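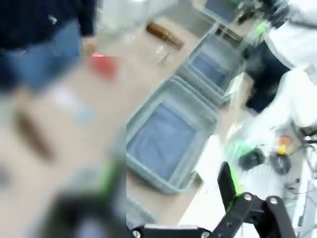 Sorting table with trays and one of the grippers, Arine site.

Test operators wanted – gripper fault study

Clodamis is looking for test operators to help find the cause of a fault on the Arine sorting cell. The work lasts three weeks and is paid.

In July the gripper began to let go of items on the way to the trays. Most drops were harmless. In two cases a glass bottle came down outside the tray and broke, and the arm carried on with its cycle when it should have stopped. The cell was taken out of normal use the same day. The finger pads have been changed and the stop circuit rewired, but the drops still happen and we do not know why. The arm now runs at reduced speed for all tests.

What you will do

Place bottles and plastic packaging on the table between runs, following a set list. Watch each run and note the time and type of any drop. Press the stop button if the arm moves when it should not. Clear the table afterwards, and report any loose screw or cable you come across.

You do not need experience with robots. You do need to be 20 or over, able to stand for most of a shift and comfortable writing short notes in English. People who worked on the Marinho line before the fault are welcome to apply, but please say so, as we will put you on a separate shift.

Safety

Everyone does a half-day induction before the first shift. Gloves, eye protection and overalls are provided. No one reaches over the table while the arm is powered – this rule came in after the second breakage and anyone who ignores it will be sent home. Broken glass is picked up with the dustpan, never by hand.

Shifts are four hours, morning or afternoon. Travel from the Zekeo car park is by minibus.

To apply, write a few lines about yourself to Enikő Szilágyi, test lead, and say which shift you prefer.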